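Gekov publishes first results from its household chores trial

Machines can do some household and shop-floor chores today, but slowly, and only when the job is laid out in a way that suits them. That is the main finding of the first results published by Gekov from Muvotia, its programme of tests on everyday handling work.

The programme was set up to answer a question that retailers, care providers and landlords put to the company again and again: is there a machine on the market, or close to it, that can be left to tidy a table, fill a shelf or put things back in their box? Gekov's answer for September is that there is not yet one it would recommend for unattended use in a home. For a small number of shop tasks, the company says the gap is now narrow enough to plan for.

Muvotia covers 22 chores. They were chosen from diaries kept by households and by staff in small shops, and they include folding tea towels, standing cards and leaflets in a display holder, sorting cutlery, emptying a carrier bag, wiping down a counter and closing the lid on a storage tub. None of them would trouble a ten-year-old. Several of them stopped every machine that was tried.

Each chore is first carried out by a person working with hand-held grippers, two fingers to a hand and no other help. The same chore is then given to a machine with the same kind of fingers. Gekov says this gives a fairer picture than comparing a machine with a bare human hand. If a person cannot do the job with the grippers, the fault lies with the tool. If a person can and the machine cannot, the fault lies elsewhere.

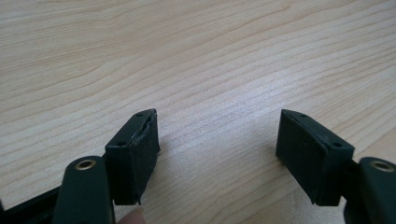
The two fingers of a hand-held gripper

The programme is led by Mylene Mangubat, who joined Gekov after several years in shop fitting. She said the first round had changed her view of where the difficulty is.

"I expected the planning to be the weak point," she said. "I thought a machine would not know what to do next. In most of our chores it knew perfectly well. It reached for the correct item, in the correct order, and then it could not get hold of it, or it got hold of it and could not let go of it neatly."

Flat, thin and light items gave the most trouble. A person picking a card off a table will slide it to the edge, or lift one side with a fingernail. Two straight gripping pads offer neither option without practice, and the people in the trial needed a short while to find a method they could repeat. Most settled on pushing the card with one gripper and catching it against the other. Of the machines tested, only the one supplied by Musero found a similar method and used it regularly.

Results for the display holder chore, which Gekov considers the most useful to shopkeepers, were as follows. People using grippers completed it in 90 per cent of attempts. The Musero machine completed it in 60 per cent, and took far longer over each one. The most common failure was a card that went in at an angle and caught on a divider. The machine rarely noticed this and moved on to the next card.

Wear on the grippers was a second finding, and one the programme had not set out to measure. The rubber contact pad on a finger can lift and split along its upper edge, and a pad in that state behaves differently from a sound one. A torn strip can drag on a card or hold on to it for a moment after the fingers open. People adjust for this without thinking. The machines did not, and their scores fell when a worn pad was left on.

"Anyone buying one of these for a stockroom should ask what the pads cost and how long it takes to change them," Ms Mangubat said. "It is a dull question. It matters more than most of what is in the brochure."

Gekov now checks pads at the start of each session and records their condition alongside the result. Chores that were tested before this rule came in will be repeated.

The tests are done on a plain table with rounded corners. Items are kept few, and for the card chore they come down to the card itself and a clear holder with three compartments. The table is kept in the same place from one session to the next, with tape to fix it. Gekov accepts that a real kitchen table or shop counter would carry a good deal more, and says that clutter will be added in stages once the plain version of each chore gives steady results.

Clear plastic deserves a mention of its own. The holder was picked because holders like it are common on shop counters and reception desks, and because see-through walls are hard for a machine to judge. People had little difficulty with it. The machines struck the front wall or a divider often enough that a heavier holder was considered. It was decided to keep the light one, as shops would not change theirs to suit a machine.
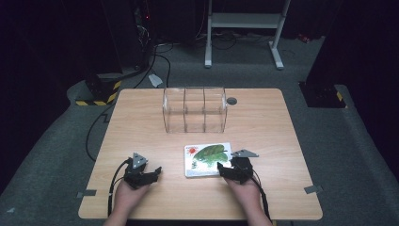 What the results mean for homes and shops

Gekov has sorted the chores into groups according to how close they are to being handed over.

Those it calls ready are chores a machine finished reliably with a member of staff in the building. There are 3 of these: moving boxed goods from a tray to a shelf, placing rigid items in a tub, and closing a lid that sits flat. All belong to the shop floor, where items are alike and arrive in a known order.

Those it calls close are chores a machine managed more often than not, but with failures that a person would have to put right. The display holder chore is in this group, along with sorting cutlery of a single pattern.

The remainder are not close. They include almost everything involving cloth, anything in a bag, and wiping, where the machines covered the surface but left crumbs along the edge. Most of what people in the household diaries said they would like to be rid of falls in this group. Laundry was the chore named most often.

Ms Mangubat said that customers should be wary of demonstrations in which a chore is shown once. "Ask to see it done again straight away, with the thing put down somewhere slightly different," she said. "Then ask who tidies up if it goes wrong. In a shop there is usually someone. In the home of a person who needs the help, there may be no one."

She added that she did not regard the results as discouraging. The card chore had been expected to defeat every machine in the first round.

Next stage

The second round of Muvotia will be run with Yap, a chain of card and gift shops, which will provide stock and counter fittings from its own branches. Staff from the shops will take turns with the grippers so that the human scores reflect people who do the work for a living. Two chores will be added at Yap's request: hanging packets on a hook and turning stock so that the front faces the customer.

Makers who wish to enter a machine may do so at no charge. They must allow all attempts to be published, including those that are abandoned, and may not change the table layout or swap the items for easier ones. Machines entered in the first round may return with changes, provided the changes are listed.

Gekov will publish the full table of results for all chores, with notes on how each attempt was scored, on its website. Printed copies can be requested from the press office.

Notes to editors

Gekov tests and reports on equipment for shops, care settings and rented homes. It does not make or sell machines.

An attempt is counted as complete when every item is in its place and nothing has been dropped or knocked over. For the display holder chore, a card must be upright and facing forwards.

Mylene Mangubat is available for interview through the Gekov press office. Visits to see a session can be arranged for journalists, with mornings preferred.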